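Flitden Bottle Episodes: the known-bad subset

README, last changed 6th August

Flitden is a set of wrist camera recordings from the Orberg picking cell. Most of it is fine and lives elsewhere. What you have downloaded is the part that isn't: 38 episodes that ended in a fault, out of 300 recorded.

What went wrong

Of the 38, 26 are double picks. The planner asks for one bottle, the gripper comes up in the company of two, and the log says SUCCESS in capital letters. The grip check only asks whether something is being held. Two bottles are, by that standard, a very good result.

Clear bottles are the worst. The detector sees whatever is behind them, and the depth map has a hole where the plastic should be. The remaining episodes are drops and protective stops – see fault_code in the index file.

Labels

outcome_log is what the controller believed. outcome_hand was entered by a person watching the video. Where they disagree, trust the person.

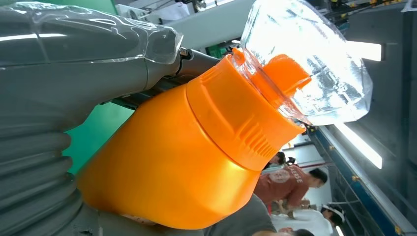 Orange bottle at the gripper, clear bottle overlapping its cap. Wrist view.

Known issues

Wrist video is not rotated upright. Ceiling lights wash out some clear plastic. Episode 100 has no force data and we don't know why.

Please don't train a success detector on outcome_log. Maes did, at the Zeltdale site, and it agreed with the controller every time.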